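Okay friends, settling in with a cup of tea because a few of you asked how the hat mending went and I have far too much to say for one post. Bear with me, it'll be a thread.

For anyone new – I'm Iresha Biswas, I live in Zistthorpe, and every January I go through the summer hats before the worst of the sun arrives. Caps, bucket hats, the floppy ones, the lot. My mum did it at the kitchen table and I've never grown out of it.

It started as just our family's hats. Then the neighbours heard, and then the cricket club heard, and this year I had 38 of the things in the hallway and a very patient husband. 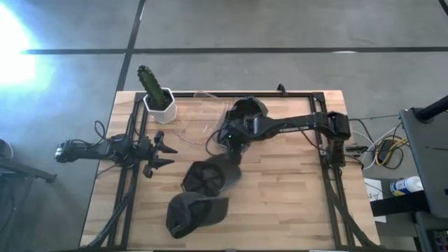 So the first job is always sorting. I go by what's wrong with them: brims that have gone wavy, sweatbands coming away, plain old grime. The grimy ones are the easiest and I save them for evenings when I'm tired and want to feel useful.

Washing first, then. Cool water, a small squirt of wool wash, and ten minutes of leaving it alone (the hard part for me, I'm a fiddler). Please don't wring a brim. I wrung one in my twenties and it looked like a lasagne sheet ever after.

For sweatbands I use an old soft toothbrush and a bit of Ivel, the bar soap in the yellow wrapper my aunty swears by. Rub the bar on the brush, then the brush on the band. Sunscreen marks can take two or three goes and some of them just stay, which I've made my peace with.
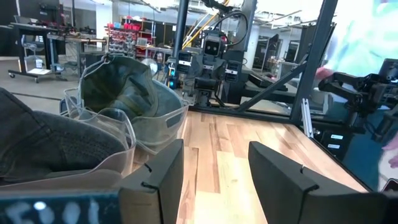
Can you put a cotton hat through the machine?

Plain cotton bucket hats mostly cope on a cold, gentle cycle in a mesh bag, but caps with a stiff peak are better by hand, especially the older ones that might have cardboard inside.

Drying is where I get bossy. Never on the line by the brim, never on a peg. I sit mine over an upturned bowl with a tea towel on it, in the shade, and turn them at lunchtime. The Pavliuk boys next door lent me five mixing bowls and I still ran short!

Once they're dry I look at the stitching. A bucket hat brim has all those rows going round and if one lets go the others tend to follow, so I catch it early with a backstitch and a thread one shade darker than I think I need. Lighter thread shows up terribly.

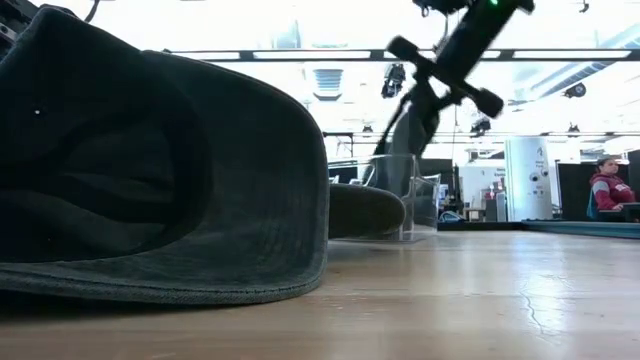

Dark fabric hat on its side, brim stitching on show

Now, a little grumble. I bought a hat stretcher from Brando, the haberdashery in town, and while it's a lovely solid thing it's meant for felt, and on soft cotton it does next to nothing. A rolled towel pushed up into the crown does the job for free. I should have asked before I got my purse out.

Storage! Soft hats can go crown inside crown, biggest at the bottom, no more than a few deep. Stuff the top one with tissue. I used to fold ours flat in a drawer and then wonder every spring why they all had a crease across the forehead.
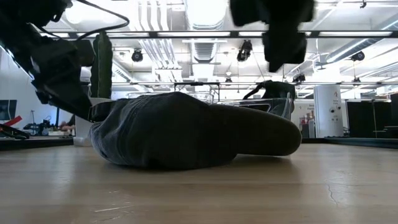
Faded blue-grey, denim look, on the tabletop

I'm not quite finished, mind you. There's a straw one with a hole in the crown that I've been walking past for a week, and I'd love to hear from anyone who's patched straw without it looking like a bird's nest. Raffia? Matching thread? Glue feels like cheating but I'm open to it.

If you're in Zistthorpe and you've got a sad hat, drop it on the porch with your name on a bit of paper inside. I'm usually home after 5, and the kettle will be on.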